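Fractional distillation

Fractional distillation is a way of splitting a liquid mixture into its parts by boiling point, and I'll admit straight off that it's my favourite bit of chemical processing (I could go on about columns all day!). You heat the mixture, the vapour climbs a tall column, and it keeps condensing and boiling again on the way up, so the lighter stuff ends up at the top and the heavier stuff stays down below.

Columns

I tend to sort columns into 2 kinds. Tray columns have flat plates with holes or little caps, and liquid sits on each one while vapour bubbles through it. Packed columns are filled with rings, saddles or folded metal sheet instead – lovely for vacuum work, as the pressure drop is small. The old solvent plant at Gorham had a tray column that I still think of fondly, and its neighbour at Bronadton went over to packing one May and never went back.

Reflux

Some of the condensed liquid gets sent back down the column, and we call that reflux. More of it gives you a cleaner split but a bigger steam bill. At total reflux you draw nothing off at all, handy for start-up and testing!

Limits

Ethanol and water are the famous nuisance. They form an azeotrope, a mixture that boils as if it were one substance, so ordinary distillation at normal pressure won't get you to 100 per cent alcohol. You need a third ingredient, a change of pressure or a molecular sieve to finish the job.

See also: Azeotrope; Reboiler; Steam stripping

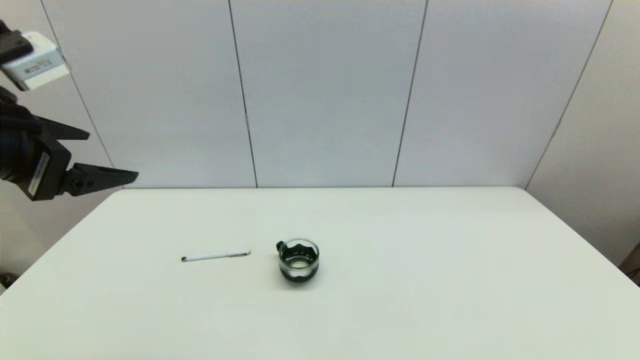 Black two-fingered gripper, open above a white table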